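Manta Jillholm de Grultau, color verde azulado: reseña tras un invierno entero 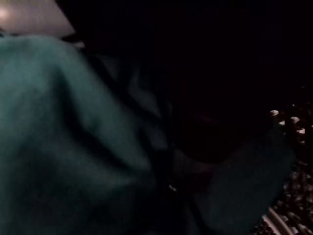
¿Abriga lo suficiente para dormir solo con ella?
De octubre a mayo, en un piso con calefacción, sobra. En enero y en mi dormitorio, que da al norte y tiene una ventana de la época en que el aislamiento era cosa de ricos, hay que ponerle un edredón encima y resignarse.

Compré la Jillholm porque la anterior, una Leitner de cuadros, había llegado a ese punto en que una manta ya es más agujero que manta. La Leitner me duró muchos años y costó una miseria, así que la nueva partía con desventaja sentimental. También económica: pedí dos en la web de Rarent, una para la cama y otra para el sofá, y todavía no he decidido qué le voy a contar a mi cuenta corriente.

Lo primero, el color. Grultau lo llama «laguna». Con luz es un verde azulado apagado, bastante bonito, y en cuanto se apaga la lámpara se vuelve de un verde pizarra muy serio, como de uniforme escolar. Si alguien la quiere a juego con unos cojines, que decida antes a qué hora piensa mirarlos.

El tacto es lo mejor. Tiene un pelillo fino, corto, que no llega a peluche (gracias) y que no pica en el cuello. Suelta pelusa los tres primeros lavados, con una generosidad que el filtro de mi lavadora no ha olvidado, y luego para. No ha hecho bolas salvo en la zona de los pies, donde hago yo algo por las noches que prefiero no investigar.

Ahora bien, doblarla. La etiqueta trae un dibujito con cuatro pasos y un rectángulo perfecto al final. El mío se parece más a una empanada. La tela es blanda y con cuerpo a la vez, de modo que cada pliegue se abomba por su cuenta y el montón acaba ocupando media balda. He probado a enrollarla: peor, porque se desenrolla sola de madrugada y se cae del estante con un ruido sordo que la primera vez me costó un buen susto.

Del lavado, poco que objetar. Treinta grados, centrifugado suave, y a tender con paciencia, que en el tendedero de interior tarda dos días largos. Encoge algo a lo ancho. En la ficha de Rarent hay 237 opiniones y una parte notable se dedica a este asunto con verdadera furia; a mí me sigue tapando los pies y la barbilla al mismo tiempo, que es todo lo que le pido.

El remate de los bordes es flojo. En una de las dos se ha soltado el hilo de una esquina y lo he arreglado con una puntada que mi abuela habría deshecho sin decir palabra. Por este precio esperaba una costura doble.

¿La volvería a comprar? Una, sí. La del sofá me la podría haber ahorrado, aunque ahora mismo la tengo encima de las piernas y no pienso levantarme a devolverla.

Puntuación: cuatro de cinco. El punto que falta es por la esquina y por el dibujito de la etiqueta.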